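What went wrong with the laundry gripper
Final project report, Fusemwood team
Advisor: Gangadharan Varghese

1. Where we were in November

By November I thought we were basically done. We had a hand-held gripper that we could use to record folding demonstrations, we had a matching gripper on the arm, and we had a policy that could pick a cloth off a board, fold it over, and put it down without embarrassing anybody. I had already written half of a very cheerful version of this report. Then the left finger started to slip, and most of what you're going to read is about that.

Quick background for anyone from the other groups. Fusemwood is our name for the whole folding setup. The recording software is called Plonum, and it came from last year's team along with a pile of notes that I wish I had read more carefully. Trerkgate is the little program that decides whether a demonstration is good enough to go into training. It checks finger width, timestamps and whether the tracking dropped out, and then it says yes or no. We had 3,256 demonstrations marked yes when the trouble showed up.

2. The first sign

The arm started missing the edge of the cloth. It wasn't missing by a lot. It would come down, close, and catch one layer when it should have caught two, or it would close on nothing and carry on folding the air with total confidence. I laughed the first time! By the tenth time I was not laughing.

My first guess was the policy, so I retrained it. That took a whole night and changed nothing. My second guess was the camera calibration, and I spent two days on that, and I'm a little sore about it because the calibration was fine. I even swapped the cloths, thinking the thin ones were just harder to grab.

The thing that finally tipped me off was dumb luck. I picked up the hand-held gripper to record some extra demos and it felt loose. I wiggled the left finger and it moved on its mount. You could squeeze the trigger to fully closed and the finger would be sitting a hair off from where Plonum thought it was, and if you gripped something thick it would rotate and then stay rotated.

3. What had happened

The fingers are held on with screws that go into printed plastic. We had taken them off and put them back on plenty of times while we were trying different shapes, and every time the screws chewed the holes a bit more. Eventually the left one couldn't hold any real torque. Last year's notes say, in plain words, to use threaded inserts if you plan to swap fingers. I found that line after I'd already figured it out the hard way.

So the finger was creeping during recording. The reported width comes from the motor side, and that number looked perfect the whole time, so Trerkgate had no reason to complain. It was checking the number and the number was good. The real gap between the fingertips was different, and it got more different as a session went on.

I went back through the recordings and sorted them by session. The bad stretch came to 800 demonstrations. I pulled out 243 of those where the finger position at full close was clearly wrong in the video, and the rest I couldn't call either way, so in the end I threw out the whole 800. It hurt. Some of those were really nice folds.

4. The safety part

Dr. Varghese asked me to write this section and he was right to. When the finger problem moved from "annoying" to "we should look at this," I did something silly on the arm side. The arm had closed on a cloth and stalled, and I reached in to free the cloth with the arm still enabled. The controller saw the load drop, decided the grasp had failed, and retried. It closed on the side of my thumb. The force limit did its job and I got a red mark and a scare, nothing worse, but the retry behavior meant it wanted to try again right away, and I had to hit the stop with my other hand.

We changed two things. The retry now waits for a key press, and the rule in the lab is stop button first, hands second, every time, even if you're only fixing a wrinkle.

5. Fixing it and recording again

The repair itself was cheap. I printed new mounts, melted in threaded inserts, and put a paint line across each finger joint so a slip would show up as a broken line. Alcantara, the other team on our floor, lent us their torque driver, and now the screws get the same tightness every time.
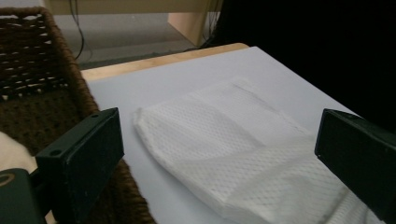
I also added a check that I should have had from day one. Before every session you close the fingers on a metal gauge block, and Plonum compares the width it reports with the width of the block. If they don't agree, it won't record. It takes a few seconds and it's boring, and I would have given a lot to have it back in the fall.

Re-recording went faster than I feared. Folding gets easier on your wrist once you stop gripping the handle like a hammer – that took me way too long to learn. We had 4 long sessions with the new mounts and the paint lines held in all of them. I retrained on the cleaned set plus the new demos, and the arm went back to picking up two layers when it was supposed to. It still fumbles when a cloth is bunched up close to the edge of the board, and I don't think that one has anything to do with the screws.

6. For whoever gets this next

Read the notes folder before you touch the hardware. The gauge block lives in the top drawer with the hex keys, please put it back. The old fingers are in a bag marked BAD and they should stay in there. I'd still like Trerkgate to measure the gap from the video so it isn't trusting the motor alone, and I got a rough version started, but it gets confused whenever fabric covers a fingertip. The branch is pushed if you want it.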